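Cómo preparar una ruta peatonal para las pruebas de un robot móvil: reglas de trabajo del equipo de campo

Redacción: Iraís Figueroa. Revisión técnica: Orhun Kurtuluş.
Nivel: intermedio. Se supone que el lector ya sabe arrancar el robot y usar el mando.

Este tutorial recoge el procedimiento que seguimos en Ostedance cuando sacamos el Pollex a un camino peatonal. Sirve para robots con patas o con ruedas que se mueven a paso de persona y que llevan cámara frontal. No sustituye a la evaluación de riesgos ni al permiso del propietario del terreno. Si falta cualquiera de los dos, la prueba no se hace.

El orden de los pasos importa. La mayoría de los incidentes que tenemos anotados en el cuaderno vienen de haber empezado por el paso 4.

Antes de salir

Hace falta lo siguiente:

Permiso escrito con el tramo exacto y el horario.
Plano del recorrido, impreso.
Mando con parada de emergencia y batería cargada.
Segunda parada de emergencia, independiente de la red del robot.
Tiza, cinta métrica y conos.
Hoja de recorrido (el modelo está al final).

El permiso tiene que nombrar el tramo con referencias que se puedan encontrar en el terreno. «Camino principal» no vale. «Desde el bordillo del cruce hasta la línea de árboles» sí vale.

La normativa depende del país y, a veces, del municipio o del campus. Consulte primero al responsable del recinto y después la norma general de seguridad que aplique a su tipo de máquina. En caso de duda, mandan las condiciones más restrictivas.

Paso 1. Recorrer el tramo a pie

Una persona del equipo hace el recorrido completo, ida y vuelta, sin robot. Camina por el centro a la ida y por el borde a la vuelta. Lo que se ve desde el centro del pavimento engaña bastante: un camino ancho de adoquín en zigzag, con su franja rojiza en medio, parece uniforme hasta que uno se agacha y ve las grietas y los cantos rotos. 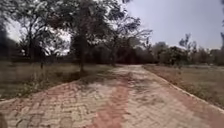 En la hoja se apuntan cuatro cosas: tipo de superficie, estado de la superficie, bordes y visibilidad. Los desperfectos se anotan con su distancia al inicio del tramo y con el lado, izquierdo o derecho, siempre en el sentido de la marcha. Si el operador tiene que adivinar desde dónde se miraba, la nota no sirve.

El polvo se anota también. Sobre adoquín, una capa fina cambia el agarre y además aclara el color, de modo que un segmentador entrenado con pavimento limpio puede confundir el camino con el terreno de al lado. Shanti Uniyal, que lleva la percepción en nuestro grupo, pide que se indique «con polvo» o «sin polvo» por tramo, sin grados intermedios.

Paso 2. Clasificar los bordes

Usamos tres clases.

Clase A: bordillo continuo y visible. El robot puede usarlo como referencia lateral.
Clase B: bordillo interrumpido, curvo o tapado en parte por vegetación. Se puede circular, pero el bordillo no cuenta como única referencia.
Clase C: sin bordillo. El pavimento se deshace en tierra, hierba u hojas.

Cada lado se clasifica por separado. Es frecuente tener A a la izquierda y B a la derecha en el mismo tramo, por ejemplo cuando un bordillo va recto junto al césped y el otro se abre en curva antes de llegar a un cruce.

Los cruces se marcan siempre como punto de decisión, aunque la ruta siga recta. El robot reduce la velocidad antes de llegar, el operador confirma de viva voz que están libres los dos lados y solo entonces se continúa. Si hay edificios detrás de los árboles, se da por hecho que puede salir gente de ellos a cualquier hora.
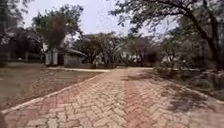
Una aclaración sobre la confirmación de viva voz, porque es la regla que más se discute. Tiene que decirla el observador, no el operador, y tiene que decirla completa: «izquierda libre, derecha libre, adelante». Un gesto con la mano no cuenta. Tampoco cuenta un «vale». Si el observador no dice la frase, el operador detiene el robot y espera.

Paso 3. Fijar los límites de velocidad

El límite se decide por la peor condición del tramo. Un desperfecto grave en un borde fija el límite para todo el ancho.

Superficie regular con bordes A en los dos lados: velocidad nominal de la prueba.
Superficie regular con algún borde B: velocidad reducida a la mitad.
Superficie irregular o cualquier borde C: velocidad mínima, con el observador caminando al lado.

Los valores nominales figuran en la ficha de cada robot y no se repiten aquí, para que no circulen dos versiones. Se cargan en el controlador antes de salir y se bloquean. Subir la velocidad en el campo exige volver a rellenar la hoja.

Cuidado con las sombras. La sombra de las ramas sobre el suelo produce manchas de contraste que algunos detectores leen como obstáculos o como escalones. El comportamiento correcto es frenar. Si el robot frena por una sombra, se anota y se sigue; no se baja el umbral del detector para que deje de molestar. Ataberk Kırmızıgül lo hizo una vez con el Vasta, en una prueba de octubre, y hubo que repetir la serie completa.

Paso 4. Preparar los tramos difíciles

Los tramos de clase C llevan preparación propia. Se retiran a mano las piezas sueltas que estén en la línea de paso, siempre que el permiso lo autorice. Si no lo autoriza, se marcan con tiza y se rodean. No se rellenan huecos ni se pisa la tierra para igualarla, porque entonces la prueba mide un terreno que mañana no va a estar.

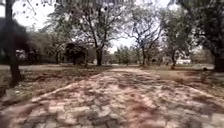 Las hojas secas merecen una línea aparte en la hoja de recorrido. Tapan el desnivel entre el pavimento y el suelo, y por eso la cámara no lo mide bien. La regla es sencilla: donde hay hojas en el borde, la línea de paso se aleja del borde una anchura de robot.

Los objetos bajos que no se identifican a distancia se tratan como si fueran a moverse. Puede ser una piedra y puede ser un animal. El observador se adelanta, comprueba de qué se trata y vuelve a su posición antes de que el robot reanude la marcha.

Los árboles se registran cuando el tronco queda a menos de dos anchuras de robot de la línea de paso. Las ramas bajas se registran siempre, también si el robot es más bajo que ellas: el mástil de la antena se olvida con facilidad.

Paso 5. Hacer la primera pasada

La primera pasada se hace en manual y sin grabar estadísticas de rendimiento. Su única función es comprobar que el tramo coincide con la hoja.

1. Coloque el robot en el punto de salida, con las dos paradas de emergencia encendidas.
2. Pruebe cada parada por separado. El robot debe quedar detenido con las dos.
3. Compruebe que la lente está limpia y que las partes del propio robot que entran en la imagen están enmascaradas.
4. Avance 10 metros y deténgase.
5. Compare el mapa con la hoja. Si un borde no aparece o aparece desplazado, vuelva al paso 2.
6. Complete el tramo en manual.

La prueba de las paradas se repite después de cada cambio de batería. Con el Pollex esto añade poco tiempo a la jornada, y en la revisión de Aslı Uysal fue el punto que más veces faltaba firmado.

Paso 6. Pasar a modo autónomo

Se necesitan dos personas como mínimo. El operador mira el robot. El observador mira el entorno. Nadie mira la pantalla mientras el robot se mueve – los datos se revisan con el robot parado.

Si se acerca una persona, el robot se detiene antes de que ella tenga que cambiar de trayectoria. Se le cede el paso, también cuando insiste en esperar. Con niños, perros o bicicletas, la parada se hace en cuanto se ven, a cualquier distancia.

El mobiliario fijo, como papeleras, postes y carteles, entra en el mapa aunque esté fuera del pavimento. Hay dos motivos: la gente se desvía hacia las papeleras, y los postes estrechos son un buen control para saber si el detector funciona. En nuestra hoja se comprueba al menos un elemento fijo por tramo.

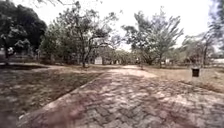
Tramo adoquinado con bordillo a la izquierda y papelera negra sobre poste en la hierba de la derecha.

Paso 7. Cerrar la prueba

Al terminar se recogen los conos y se borra la tiza. Después se completa la hoja, todavía en el lugar. Las notas escritas en la oficina salen más limpias y peores.

Las grabaciones se revisan antes de guardarlas. Si aparecen personas reconocibles, se sigue la política de privacidad del centro; en nuestro caso, se difuminan o se borran. Esta regla vale también para las pruebas fallidas, que son las que suelen quedarse olvidadas en un disco.

Errores frecuentes

Reutilizar la hoja de otro día. El polvo, las hojas y las sombras cambian. La hoja caduca al acabar la jornada.

Clasificar los bordes desde una foto. La foto acompaña a la hoja y no la reemplaza. Una lente gran angular curva los bordes, y una mancha borrosa en una esquina puede ocultar justo el adoquín que interesaba.

Cambiar de papel a mitad de tramo. Si operador y observador se relevan, se hace con el robot parado y se dice en voz alta quién tiene el mando.

Modelo de hoja de recorrido

Tramo (inicio y final):
Sentido de la marcha:
Superficie:
Polvo (sí / no):
Hojas en el borde (izquierda / derecha / no):
Borde izquierdo (A / B / C):
Borde derecho (A / B / C):
Cruces:
Sombras sobre la línea de paso:
Elemento fijo de control:
Límite de velocidad:
Paradas de emergencia probadas (firma):
Operador:
Observador:

Las correcciones a este procedimiento se envían a Orhun Kurtuluş. Los cambios se incorporan los miércoles.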